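Zu Besuch bei Vanex: ein Nachmittag zwischen Tabakblättern

April 2022

Wer mich kennt, weiß, dass ich für eine gute Zigarre auch mal früh aufstehe. Diesmal waren es 2 Stunden mit dem Regionalzug nach Stisturham, wo Vanex zum Tag der offenen Tür geladen hatte. Schon auf dem Hof roch es nach Heu, Leder und ein bisschen nach Kakao – herrlich!

Los ging es im Blattlager. Die Ballen liegen dort bis zu 35 Monate, und man durfte ganz ungeniert die Nase reinstecken (hab ich gemacht, mehrfach). Die Deckblätter für die Barreto werden nach Farbton sortiert, und ich hätte bei der Hälfte keinen Unterschied gesehen.
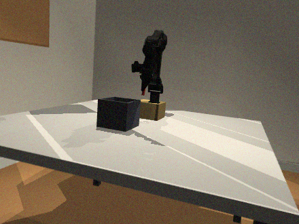 Danach durften wir selbst rollen. Meine Einlage war viel zu fest gestopft, das Deckblatt riss mir gleich beim ersten Versuch, und was am Ende in der Presse landete, sah eher nach Wurzelgemüse aus. Die Rollerin neben mir war so nett, trotzdem zu nicken.

Verkostet wurde auch, nämlich die Barreto Robusto und die neue Cokitz. Die Barreto kannte ich schon, cremig, Zeder, hinten raus etwas Nuss. Die Cokitz hat deutlich mehr Pfeffer und wird im letzten Drittel richtig kräftig, da war ich froh um den Kaffee! 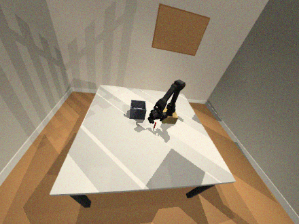 Im Werksladen habe ich dann eine Kiste Cokitz mitgenommen, 35 Euro, da kann man nicht meckern. Die liegt jetzt im Humidor und bleibt dort erst mal ein paar Wochen. Einziger Minuspunkt war die Schlange an der Kasse. Parken kann man übrigens hinter der Halle, die Zufahrt ist etwas versteckt.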